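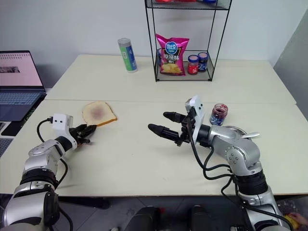
January, entry 14. Sukotcombe bench, breakfast trials, continued

Started at 7 with the jam, as the last page said I would. The last page also said "should be quick", and I have gone back and put a pencil line through that.

Question for the day is still the same: how much jam goes on one slice before it stops being a smear and starts being a heap, and does the sort of jam matter. Purple first, out of the jar with the blue and white label. The red is up on the wire rack waiting its turn.

Bread. Using the white sliced again. The middle is soft enough that any pressure on the spoon leaves a dent, and once there is a dent the jam goes and lives in it. Worked better with the back of the spoon held nearly flat. Worked worse with the edge, which ploughs. I have written "do not plough" on the tape by the sink, where it can puzzle the cleaners.

Slices from the ends of the loaf are out. They sit crooked and the crust side behaves like a roof tile. Kept for toast, i.e. for me.

Jam, purple. Stiff from the fridge. It comes off the spoon in one piece and then skates. After an hour on the bench it was much better behaved, and after two it had started to go runny at the top of the jar and stayed firm lower down, so the first spoonful and the fourth are practically different products. Stirring fixes this. Stirring also gets jam on the spoon handle, then on the bench, then on this notebook (see corner).

Weights, one level spoon each, bread on the small scale and zeroed:
fridge cold: 18 g
after an hour: 14 g
after two hours, stirred: 14 g again, which I would like to believe

The 18 is not a level spoon whatever I called it at the time. Cold jam stands up above the rim and you can't scrape it flat without taking half of it away. Do that one again.

Lids. New rule, which is the old rule with more underlining. Lid goes flat on the bench to the right of the work, spoon next to it. Last time the lid went jam side down on the join between the two tables and we had ants by teatime. The join wants taping over in any case. Crumbs go down it all day and there is no tool in the building thin enough to get them out. Tried a Jollum scraper: too thick. Tried a strip of card: now there is card down there too.

Rack. The black wire one has gone on the back table and I think it can stay. Bottom shelf takes the jars not in use and the crisps. Legs are thin and it rocks a little if you lean on it, so don't lean on it. I'd still like the jars in a row with the labels facing forward. At the moment the blue-labelled one gets tucked in behind the red lid and I reach for the wrong one every time.

Crisps. The pink bag is the 可比克 ones, 原滋味, so plain. They're down for the afternoon list (tip into bowl, count the broken ones) and are not a staff benefit. The bag before this one was opened for "a quick check of the seal" and the check was thorough. I am not naming anybody, partly as I was there.

Tall can stays on the back table, left-hand side, away from the spoon. It got knocked in the December run and rolled all the way to the door, which was the fastest thing that happened that week.

Midday. Three slices done and kept, two thrown. Of the thrown ones, one tore at the crust when lifted. The other was fine until I put my sleeve in it.

Noticed that jam put down in the middle and pushed outwards leaves a pale border, and jam started near the crust and pulled in does not, but you lose some over the side. I prefer the border. It gives you somewhere to hold the thing. The Alora sheet says "cover evenly to edge", which suggests whoever wrote it doesn't eat toast.

Wiping down. Plain warm water does the white tops perfectly well. The Quintero spray smells of pear drops and leaves a film, and the next slice slides about on it -- also I don't want to eat pear drops. Spray moved to under the sink.

To buy: bread (same loaf, medium, not thick), kitchen roll, another spoon like the silver one, masking tape for the join. Not more jam. We have jam.

To do next:
repeat cold weight, properly level this time
red jam, same three temperatures
find out if the seeds in the red matter -- I suspect they drag
tape the join
jars in a row

The request for 1000 repeats has been read and put in the drawer with the other one. At the present rate it takes us to the end of the bread budget by the second week, and past what anybody wants to do with leftover toast a good while before that.

Stopped at half four. Lid back on the purple, crumbs swept into hand, hand emptied into bin, some of it.

Later: spoon still in the sink. Soak it.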